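Chapter 6
Restarts and Set Plays

Learning goals
After reading this chapter you should be able to name the restarts used in soccer, explain how zonal and man marking differ at a corner kick, and plan a short training session on defending free kicks.

Key terms: restart, set play, near post, far post, zonal marking, man marking, second ball, wall

Opening case: Tranier at Oltetti

With a few minutes left in a league match, Tranier led Oltetti by one goal and had given up very little from open play. Then a Tranier fullback put the ball behind for a corner. Oltetti sent both center backs forward. The kick was hit hard toward the near post, a forward flicked it on, and a midfielder who had started outside the penalty area arrived at the far post to head it in. The match ended level.

Zoia Ostapchuk, who coached Tranier that season, went back over every goal her team had let in. There were 31. Of those, 7 had come straight from corners, and several more came from the loose ball after a first clearance. Her players had spent one short session on corners in preseason and had not gone back to the subject.

Her next step was to write down who stood where. At most corners, two defenders believed they were responsible for the near post and no one was watching the edge of the area. The players were fit and willing, but they had not been given the same set of instructions.

6.1 What counts as a restart

A restart is any method of putting the ball back into play after it has stopped. Kickoffs, throw-ins, goal kicks, corner kicks, free kicks, penalty kicks and dropped balls are all restarts. A set play is a restart for which a team has rehearsed its movements in advance. A quick throw-in to the nearest teammate is a restart. A long throw aimed at a tall forward, with two runners timed to arrive behind her, is a set play.

Opponents must stand a fixed distance away at most restarts. That gives the kicker time to look up and choose, which rarely happens in open play.

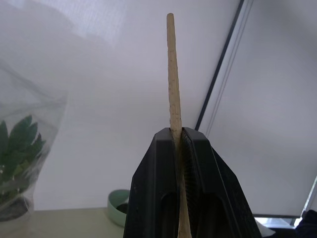 Defending teams also gain some time, and how they use it depends on the marking system. In zonal marking, each player guards a space and attacks any ball that enters it. In man marking, each player follows one opponent. Many teams mix the two, placing three or four players in zones across the goal area and assigning the rest to the opponent's best headers.

Each system has a known weak point. Zonal defenders are often standing still when an attacker arrives at a run. Man markers can be blocked or dragged away from the goal. Section 6.3 looks at both problems using diagrams from matches between Barbosa and Jiller.

Before you read on
1. Watch one half of any match and list each restart in the attacking third. Note which ones looked rehearsed.
2. Which player on Tranier should have tracked the Oltetti midfielder? Answer once for a zonal system and once for man marking.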